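Workshop Tips: Trying Out Two-Finger Grippers on Kitchen Items

These tips come from the bench at the Penville workshop, where we compare grippers and finger sets before anyone spends money on them. Most of them apply to any small arm working over a table. Veerle Van Hecke wrote the first version of the page and we add to it when something goes wrong often enough.

Before you start

Clear the table and wipe it with a barely damp cloth. Crumbs get under the fingertips and change how they close. Let the surface dry before you put anything with a paper label on it.

Check the finger screws by hand before the first run. The Rekero fingers loosen faster than the Verhoeven ones, and a loose finger looks just like a bad grasp in the log. If one finger has moved, take both off and refit them together.

Run the gripper open and closed 12 times with nothing in it. Listen for a click near the end of travel. If you hear one, clean the slide before you go on.

Set the same closing speed for every gripper in the comparison. The makers' defaults are all different. Write the speed at the top of the sheet.

Choosing test items

Use groceries. Foam blocks are fine for checking that the wiring works, but they all behave the same way and they make every gripper look good. Bags, fruit and boxes show the differences much sooner.

Buy all the items for one comparison on the same trip. Fruit softens, and bags that have been picked up many times get creased and are easier to hold than new ones. We retire a bag after 400 grasps or when the seam starts to open, whichever is first.

Weigh each item and write the weight on the sheet. Don't write it on the item, because the marker can confuse the camera.

Keep at least one item that rolls and one that lies flat. A gripper that is good at one is often poor at the other.

Fingertips

Bare plastic tips slide on shiny packaging. Try a thin rubber pad before you raise the force. Cut both pads from the same sheet and press them on overnight under a weight.

Replace pads in pairs. Note the change on the sheet and start a new column.

Long fingers reach into a bin more easily but they flex. If the tips cross or splay when the gripper closes on something hard, go back to the shorter set. We had the long Rekero set on for most of May and ended up repeating a lot of the work with the short one.

Bags of chips

Chip bags are the hardest thing we test regularly. The air inside moves away from the fingers, so the first contact tells you very little.

Go for the crimped end if you can reach it. It is stiff and flat and both grippers hold it well at low force. For a grasp in the middle of the bag, come straight down with the fingers open only a little wider than the fold you want to pinch. Close slowly, wait a second, then lift.

Turn the bag between runs. A gripper that only works when the seam faces one way will cause trouble later. Put a second bag nearby as well, so that you find out whether the wrist bumps it on the way down. 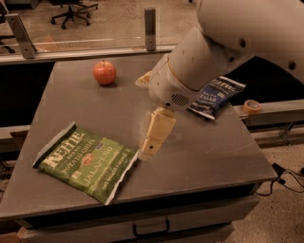 Apples need a different setting. Lower the force until the apple drops, then raise it by 5 percent and stay there. Grip below the widest part if the fingers are long enough. After each session cut one apple in half and look for bruising under the skin, as it won't always show on the outside.

Don't put the apple where the gripper has to pass over a bag to get to it, at least for the first runs. Add that later as a separate test.

Cameras and lighting

Shiny bags throw glare at overhead cameras. Move the lamp before you touch the exposure. A lamp low and to one side usually works, with a sheet of baking paper taped over it.

Leave the lighting alone once the comparison has started. If the room gets sun in the afternoon, pull the blind in the morning and keep it down.

Keeping the record

One line per grasp: item, finger set, force, result. Use "held," "slipped" or "missed" and nothing else. Comments go in a separate column.

Log the missed ones too. On the last comparison we had 555 lines on the sheet, and the misses were what settled the choice between the two finger sets. The Verhoeven set missed less often on flat items. On fruit we could not separate them.

Save the controller settings with the sheet under the same name. The Ivville shop lost theirs after an update and had to start over.

Putting things away

Park the arm clear of the table before you reach in to change items, every time. Open the fingers before switching off so the pads don't take a set. Throw out the fruit. Bags can go back in the box if the seams are good.

Page last changed 4th June. Spare pads are in the second drawer.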